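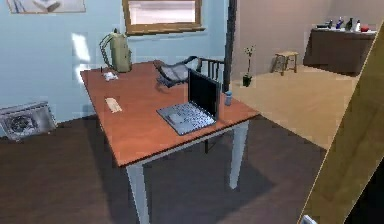 Skirnon Source and Byline Register

The Skirnon Source and Byline Register is a subscription service for newspapers, magazines and broadcasters that wish to keep a reliable record of who writes their stories and who is quoted in them. It is published by Stiltby and is in use at over 40 titles.

What the Register records

For each published item, the Register stores the byline, the section, the placement and every person quoted or interviewed. Contributors state their own gender on a short form when they are first entered, and may change or withdraw the entry at any time. The Register does not guess gender from a first name. Where no statement has been given, the entry is marked "not stated" and is reported separately.

Reports

Editors receive a monthly report by desk, with a yearly report issued each August. Reports show the share of women among staff writers, freelancers, opinion columnists and quoted experts. Figures can be compared with earlier periods of the same title. Results for desks with fewer than 20 items in the period are held back to protect individual contributors. 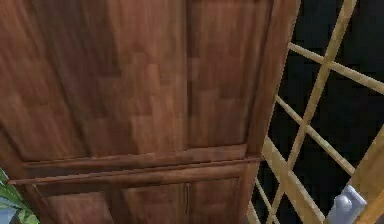 Cabinet, reddish-brown wood finish

Editions

Standard Edition - for a single title, with up to 82 named users. Includes monthly reports and export to spreadsheet.

Group Edition - for publishers with several titles. Adds reports across titles, a shared list of expert sources and a yearly review meeting with Stiltby staff.

Koivisto Archive Module - an optional addition to either edition. It permits past issues to be entered by year, so that a title may set current figures beside those of earlier editors. Scanned pages must be supplied by the subscriber.

Setup and support

Setup takes 2 weeks from receipt of the signed order. Training is held online or at the Tostau office, and written guides are provided for section editors and copy desks. Support requests are answered on business days.

Subscription terms

Subscriptions run for one year and are renewed by written notice. All records remain the property of the subscriber and are returned in full when a subscription ends. Prices are given on request and depend on the number of items published each month.

Page last revised: May 19, 2022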